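Ticket 465 - Tabletops tacky again, mostly at the ends
Opened: 4/20/18
Opened by: Zdeňka Havlíček
Product: Viment table oil, clear (from Olwood)
Status: closed, see bottom

### Problem as reported

Several of our tabletops feel tacky to the hand. Paper sticks to them a little and makes that ripping noise when you lift it. Forearms too, which is how we get the complaints! The tables were oiled in December with Viment clear and they were lovely all through the winter, so this isn't a case of oil that never cured. They cured. Something changed later.

What I know so far:

- All the tables are the same solid wood, same supplier (Karppinen), oiled over the same few evenings.
- It's worse at the ends than in the middle.
- It's worse in the afternoon.
- A clean cotton rag rubbed hard on a bad patch comes away faintly gray.
- No smell of oil at all.

I've refinished a lot of furniture and I love this stuff, so I'm happy to do as many tests as you want. Just tell me what to try before I start sanding.

### Reply from Olwood support

Thanks for such a thorough report. Before anything else please check:

1. Was the excess oil wiped off after each coat, and how long after?
2. What are the tables cleaned with?
3. Has anything been laid on them for long periods, such as vinyl mats, rubber feet or tape?
4. Is there a shaded corner or an underside that was oiled at the same time and never cleaned? If so, how does that feel?

Please don't sand yet. Tacky patches on a cured finish can often be brought back.

### Log

**Entry: wiping off.** Yes, wiped off, with old sheets, after 18 minutes by the kitchen timer. I kept notes, because the can says not to let it stand too long and I know from experience I lose track. 2 coats on everything. One exception, and I'm a bit embarrassed: the table by the coat hooks got its second coat late at night and my note says only "wiped??" with the question marks. So that table goes on its own list.

**Entry: undersides.** Oh, this was a good question. I oiled the undersides at the same time to keep the boards from cupping, same can, same rags. I crawled under every one of them with a flashlight and a clean rag. Dry as a bone, smooth, rag comes away clean. Coat hook table included! Well, I'd wiped that side first, so I'm not reading too much into it. But for the rest it clears the oil as far as I'm concerned. Same can, same day, one face perfect and the other face sticky.

**Entry: mats and rubber feet.** We do have a couple of rubber-footed desk lamps that leave rings, and I've known about those for ages. They're small and round and nothing like the patches I'm talking about. The patches are broad and have soft edges. I drew them on paper, table by table, and laid the sheets out on the floor, and they look like weather maps. Highly recommended as a way to spend a lunch break.

**Entry: cleaning.** Tevura wood soap in warm water, wiped on with a cotton cloth. It was chosen because it's meant for oiled wood, and we used it for the whole of last year on the old counter with no trouble. I didn't think it could be the soap. I wrote to the supplier of the soap anyway and they sent back the mixing sheet, which I have pinned up now.

**Entry: humidity.** Somebody suggested the weather. I put a cheap hygrometer on a shelf and wrote down the reading morning and afternoon for 12 days. It goes up a bit in the afternoon and so does the stickiness, so they do move together. But the undersides never change, whatever the reading, so damp air might be making it easier to feel without being the cause. I was quite pleased with myself for that one.

**Entry: the rag test.** I took four rags and dampened each with something different, and rubbed a bad patch for the same count each time.

- Plain cold water: rag slightly gray, patch slightly better
- Plain warm water: rag clearly gray, patch a lot better (!!)
- Mineral spirits: rag clean, no change
- Tevura soap at normal strength: rag gray, patch feels great while damp, tacky again once dry

I did it again on a different table to be sure and got the same result. If this were uncured oil, the mineral spirits should have pulled something off. They didn't. Warm water did. So whatever is sitting on top dissolves in water, and it comes back when I wash with soap and don't rinse. I'm sure you can see where this is going, and so could I by then, and I was practically running down the hall to look in the cleaning cupboard.

**Entry: the cupboard.** The bucket is new. The old one had a split handle and got replaced over the winter with a much smaller one, a really nice bucket, good spout, no complaints. But the soap habit came along from the old bucket. Same glug of Tevura, far less water. So the tables have been getting a much stronger mix than the sheet asks for, day after day, and never a rinse. It also explains the ends: that's where people start wiping, with the cloth freshly dunked and dripping, and by the time they reach the middle it's half wrung out on the wood.

I tried it on an offcut from Karppinen that I'd oiled in the same batch. Strong mix on one half, sheet-strength mix on the other, let it dry, repeat, for as many goes as I could fit in. The strong half got that paper-ripping noise. The other half didn't. I made everyone come and feel the offcut. It was a hit.

### Reply from Olwood support

That's a very convincing set of tests and we agree with your reading. Soap film is one of the most common reasons for a sticky oiled surface, and strong mixes hide it, since the wood feels clean while it's wet.

To bring the tables back: warm water only, well-wrung cloth, working along the grain, changing the water as soon as it clouds. Dry with a towel right away. Repeat the next day if needed. Don't flood it and please don't use a kitchen scrubber. Leave it overnight before judging. If the surface then feels dry or looks pale, one very thin maintenance coat of Viment, wiped back completely.

For the coat hook table, do the same first. If it's still tacky after two washes, treat it as uncured oil and let us know.

### Log, continued

**Entry: first wash.** Did the worst tables first. The water clouded after maybe half a tabletop, which was disgusting and very satisfying. Towel-dried each one. They already felt different under my hand, but I was told to leave it overnight so I left it overnight, with great effort.

**Entry: next morning.** Smooth! Paper slides. I put a sheet of printer paper on each end and gave it a push and it sailed right off onto the floor. One patch on the table nearest the sink was still a bit grabby, so that got a second wash.

**Entry: coat hook table.** Two washes, still tacky, and in one long stripe that I hadn't seen before because the soap film was all over it. Rubbed the stripe with mineral spirits and this time the rag came away yellowish. So that table had both problems, one on top of the other, and my question marks in the notes were fair. Following the advice from the phone call: mineral spirits on a rag, along the grain, then a dry cotton rag, then a white pad very lightly, then leave the windows open. Rags laid flat outside to dry, never balled up. I know it's on the can but I'll say it again for whoever reads this later.

**Entry: color.** I'd worried that all this washing would take the warmth out of the wood. The honey color is still there and the grain still has those long streaks I fell for in the first place.
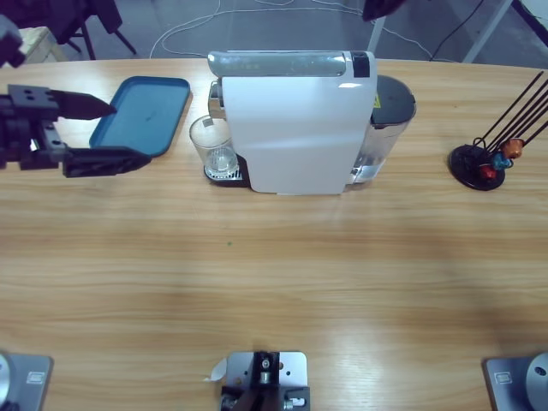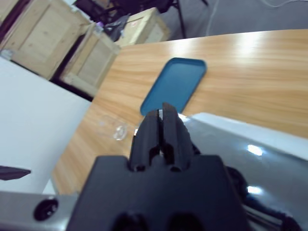
**Entry: coat hook table again.** Fine now. It took three days with the windows open. The stripe feels slightly flatter than the rest if you close your eyes and go looking for it, so I'll give that one table a thin coat of Viment on a quiet evening, and this time I'm writing the wipe-off time in ink.

**Entry: the bucket.** There's now a line on the inside of it in permanent marker for the water, and a measuring cap tied to the soap bottle with string. I also wrote RINSE CLOTH ONCE A WEEK, WARM WATER, NO SOAP on a card, which reads as if the cloth needs rinsing, so I've redone the card. It says: once a week, wipe tables with plain warm water. Dry after.

**Entry: rings.** While I was on a roll I tried the rubber rings from the lamps. Washing does nothing. Mineral spirits fade them a little. I've stuck felt under the lamps and decided I can live with the old rings. If Olwood has a trick for those I'd love to hear it, but it can be a separate ticket.

### Resolution

Cause: soap film from an over-strong Tevura mix, all tables. Plus excess oil left on one table.
Fix: warm-water washing, towel drying; mineral spirits for the one stripe.
Oil itself: no fault found.

Z.H.: Please close, and thank you, that question about the undersides saved me a weekend of sanding. One thing for the Viment instructions, if anyone there is collecting suggestions: a line about checking the underside would be great, and one about bucket size wouldn't hurt either.

### Reply from Olwood support

Closing. Both suggestions passed on. For the rings, try a felt block with a few drops of Viment and a lot of patience, on a spot you don't mind, and open a new ticket if it makes things worse.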